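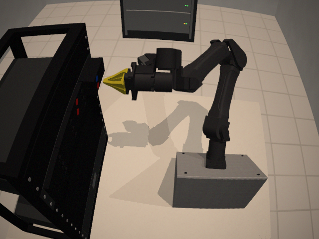 Does the planner need a full model of the rack to reach one button? A box for the outer frame and a decent mesh for the front panel are enough, and everything else can stay coarse until you see a near miss in the logs.

Frade simulation gallery: reaching the panel
October 24, 2023
By the Frade tools team

We've been rebuilding our motion stack in Drasov, our in-house simulator, since May, and we're really happy with where it's heading! The job is small on paper: bring a yellow gripper tip to a chosen spot on a black equipment rack without brushing anything on the way. Premia plans the path, Hostena runs the control loop, and the two finally share one clock.

The free-space part of the move was the easy bit. Premia now tries 20 seeds per goal and keeps the smoothest one, with a short standoff pose in front of the panel before the final approach. Splitting the move in 2 like this made tuning so much more pleasant — we can change the approach speed and leave the big swing alone.

Contact was where the fun started. Hostena switches from position control to a softer mode near the surface, and we spent 7 evenings on that switch alone (worth every one).
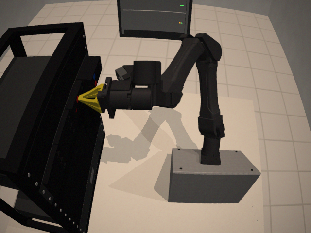 Gripper tip at the rack face in Drasov, with the blue port just above it.

Next up is noise on the panel pose, so the planner can't lean on perfect coordinates.

Comments (3)

gridwalker: Love the shared clock idea. Do you replan during the approach or only at the standoff?

Frade tools team: Only at the standoff for now. Replanning closer in is on the list!

mk_loops: Would like to see the force plots for the mode switch — ours always has a bump there.

Contact: use the form on our tools page
© 2023 Frade. All rights reserved.
Back to top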